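Cómo ordenar las herramientas de mano del jardín

Por Yamila Saavedra

Para macetas y balcón no hace falta un cobertizo. Basta una bolsa de pie con bolsillos y una mesa despejada donde sacar todo antes de volver a guardarlo. 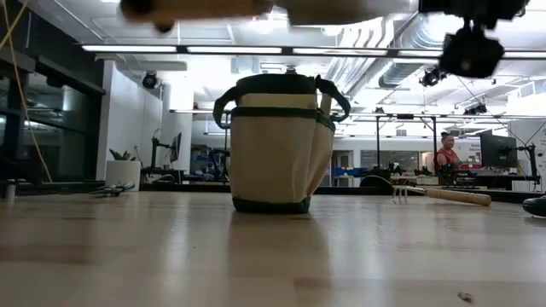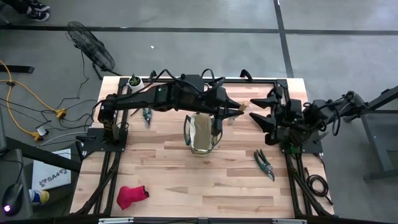 1. Vacía la bolsa por completo y sacúdela boca abajo. En las costuras del fondo siempre queda tierra.

2. Cepilla las púas y las hojas metálicas en seco. Si hay savia pegada, pasa un trapo con un poco de alcohol y seca enseguida.

3. Abre y cierra las tijeras varias veces. Si rozan, una gota de aceite en el eje. Para el filo uso una lija de grano 4000 con agua, siempre en el mismo sentido.

4. Los mangos de madera se limpian con un paño apenas húmedo. Una vez al año, en septiembre, les doy aceite de linaza y los dejo secar toda la noche.

5. Guarda primero lo más largo, en el centro, con las puntas hacia abajo. Las tijeras de podar van cerradas y con el seguro puesto.

6. Los bolsillos exteriores son para lo ligero: etiquetas, cordel, guantes. Yo llevo también un rollo de 50 metros de alambre plastificado.

Si la lona está manchada, agua tibia y jabón neutro, sin lavadora. Cuélgala de las asas y no metas nada hasta que la base esté seca.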